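Tidau Cupboard Trials: Your Questions About the Dropped Grip Fault

Last updated May 21, 2022

We got a lot of mail after the open day, and we love it! Asabe Akande and Chidubem Etim put these answers together from the ones that came up most.

What is the fault?

Now and then the hand lets go without being told to. The controller loses the finger position for a moment, decides the hand must be open, and makes it so. We logged it 31 times in 2991 grasps, mostly with the arm raised and reaching over something.

Which jobs does it affect?

Anything with a reach in it. Cupboard work is our favorite test (doors, a shelf, a countertop, all at different heights) and it's also where the fault likes to show up.

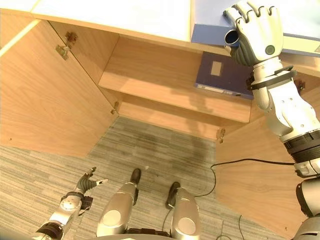
Cup in the right hand, both cabinet doors open.

Did anyone get hurt?

No. One mug broke at Lumthorpe and a stapler got a dent. We still treat every drop as a safety matter. A falling mug is one thing, but the same fault on a heavy object over somebody's foot is quite another, so people stay outside the taped line whenever the arms are powered.

Do you know the cause?

We think so! So-yul Son spent two weeks wiggling connectors and found a finger encoder plug that could work itself slightly loose when the wrist turned. The software then made it worse by trusting a reading it should have thrown out. Finding that second part was a great afternoon.

Does the two-finger gripper have the same problem?

It has a different one. It runs other electronics and has never let go by itself, but it can stall on flat, slick things. The fingertip comes down beside a plastic package, slides along it and stops with a force error. Packaged stationery is wonderful for testing this, and we have some 300 attempts on file.

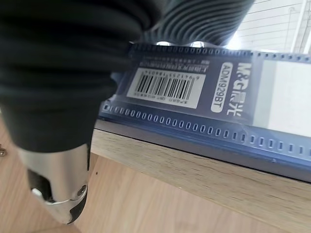 What should I do if my Ternerum hand drops something?

Press the stop button first and leave the object where it fell. Then save the log, check the wrist plug with the power off, and write to Adesuwa Olaniyan with the log attached.

When is the fix coming?

The new plug clip is being fitted now. The software update is planned for September, after another 123 hours of cupboard runs.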